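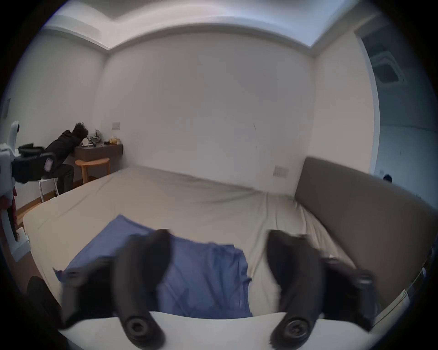
Graham Mottram asked whether the fingers would cope with a fitted sheet, and the reply from the Werkholm side was that fitted sheets are not in the current task set. Flat cloth only until April, then pillowcases.

The open day at Retetti drew 71 visitors over one afternoon. The hand-held gripper was shown in a furnished bedroom, with a blue cloth on a beige bed sheet as the test piece. It has two curved black fingers on a white body, and the operator carries it by hand through each fold. Recordings made this way go into Kettle, the training set for the fixed arm.

Each session runs 40 folds and takes 15 minutes if the cloth is not swapped. The cloth is crumpled again before every fold. Sessions with a missed first grasp are kept and tagged; Graham questioned this and was told that the retries are the more useful part of the data.

Buvis, the folding controller, was discussed but not run. Its last bench result was 98 successful grasps on a single layer of cotton. Double layers remain a problem: the fingertips close on the top layer and leave the lower one behind. A narrower tip is being cut.

Questions about payload and cycle time went unanswered for lack of time. Written answers will be in the next issue, along with the tip drawings.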